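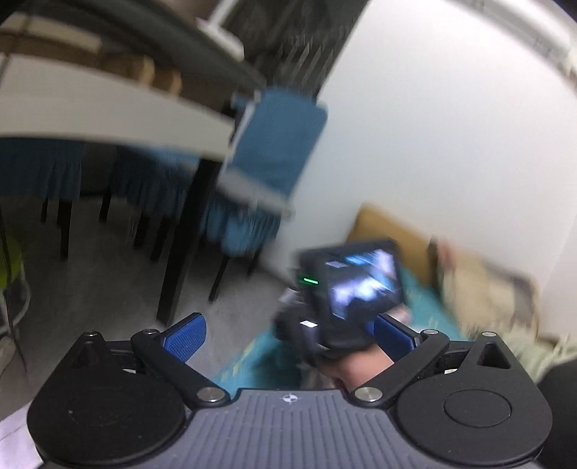
Newsletter > Around the Hall > Community Seed Library

October | By the Breketa Seed Library | 2 min read

Seed swap is back, and the shelves are full!

What a season it's been. We've got 300 packets labelled and sorted for the spring swap, including a purple-podded climbing bean from the Meditz Street gardens that has done brilliantly in clay soil (and tastes great raw, straight off the vine). There's plenty of silverbeet, three kinds of basil and a very generous pile of sunflowers in every colour from lemon to deep rust.

The swap opens at 10 am in the side room at Issahaku Hall. Bring up to six packets of your own, with the plant name and the month you saved them, and take home the same number. Nothing to swap yet? Come anyway! Starter packets are free for new members.

One small favour: please keep pumpkin and zucchini seed at home unless you hand-pollinated. They cross like mad, and last year's Clemico pumpkins came up as some very odd gourds.

Tomato seedlings will be on the back table from 11 am. We've potted up 175, so bring a box.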